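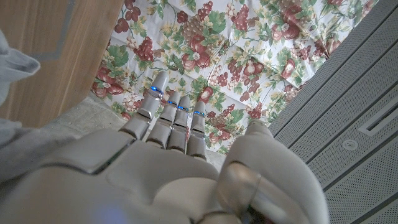

4. Stale Configuration During Rolling Deployments

The previous section described how Troklow packages a function and its settings into a single release. We now look at what happens when only the settings change. Teams change settings far more often than they change code, and in our survey of the Carkimel repositories most of these changes were small: a timeout raised, a feature switched on for one customer group, a database address replaced after a move. None of them needed a build. All of them went through the same rolling deployment as a full release.

Troklow reads its settings from Fevum, a replicated key-value store that runs beside the platform's scheduler. When an instance starts, it fetches a complete copy of its settings and keeps that copy in memory until it is retired. Instances are retired when they have been idle for long enough or when a deployment replaces them. A busy instance may therefore hold an old copy for much longer than a quiet one. Under steady traffic the instances that serve the most requests are also the ones with the oldest settings.

We call the period between a write to Fevum and the retirement of the last instance using the earlier value the stale window. During the stale window, two requests from the same client can be handled under different settings. For a timeout this hardly matters. For a database address it can mean that one request writes to the old primary and the next reads from the new one, and the client sees its own update vanish.

Developers on the platform have dealt with this in several ways. The most common is to force a full redeployment after every settings change, which empties the pool and brings back the start-up delays that pooling was meant to avoid. A second is to have the function poll Fevum directly, bypassing the copy in memory. Polling shortens the stale window but puts a network call inside the request path, and it fails badly when Fevum is slow. A few teams had written their own caches on top of the platform's cache. We found these hard to reason about, and in one repository the two layers used different rules for expiry, with no comment to say which was intended to win.

Our approach attaches a version number to every settings bundle and passes it along with each request. The router keeps the latest version it has learned from Fevum and stamps it on incoming requests. An instance that receives a request stamped with a later version than its own must refresh before running the handler. An instance that receives an earlier version than its own runs the handler as usual, as we assume the router is merely behind. The check is a single integer comparison and needs no contact with the store in the normal case.

Refreshing is done in place. The runtime loads the new bundle next to the old one, waits for requests already in progress to finish, and then swaps the reference. Handlers that copied values into module-level variables at start-up are not helped by the swap, so the runtime offers a hook that is called after each refresh. Existing functions that do not register the hook are marked at deployment and continue to be replaced in the old way. We considered rewriting module-level reads automatically and decided against it. The behaviour of such a rewrite would have been difficult to explain in an error message.

We tested the design on the Lahlou cluster with a pool of 1,000 instances and 3 routers. Traffic was replayed from the Carkimel access logs with client identifiers removed. Each run began with a warm pool. We then made 2 settings changes, the second issued before the first had reached every router, and continued the replay until no instance held either of the earlier versions. In the run with the longest stale window under the original scheme, almost 700 instances were still using the first version when the second was written.

Figure 4. Robotic hand with fingers spread above a wooden table; a toy maraca lies to its right.
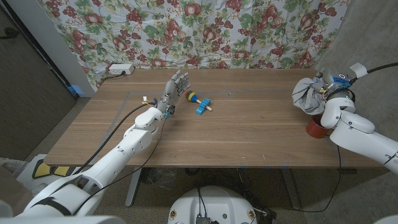 4.1 Limitations

The guarantee is per request. A workflow made of several functions may still see one version in its first step and a later one in its next, unless the caller pins a version for the whole workflow. Pinning is supported by the router but we have not measured its cost, and a pinned version that has been deleted from Fevum currently produces an error.

Functions triggered by a timer or a queue do not pass through the router and so carry no stamp. For these the runtime falls back to the version recorded by the scheduler at dispatch, which may itself be out of date. We also assume that version numbers only increase. Restoring Fevum from a backup breaks this assumption, and the operator must raise the counter by hand before the routers are restarted.

Copyright remains with the authors. Contact | Back to top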